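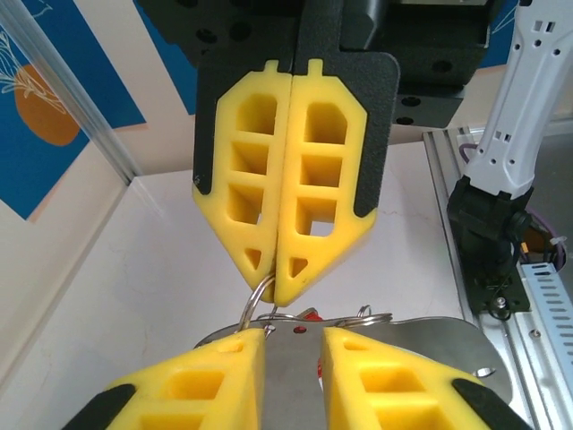

July – open day at Irstead

Finally got to the Takagi open day! Parking was a nightmare and I missed the 8 am tour, so I tagged along with the next lot – 13 of us, mostly parents. Ayane Chiba ran the robot demo and was lovely about my daft questions. My favourite bit was the yellow foam fingers pinching a little silver ring, with a flat steel tag underneath. Such a fiddly thing to grab! I can hardly manage my own keys with a coffee in hand. The foam's a nice colour too, very cheery. Sausage sizzle after, then home via Mum's. Must email Ayane re the school visit.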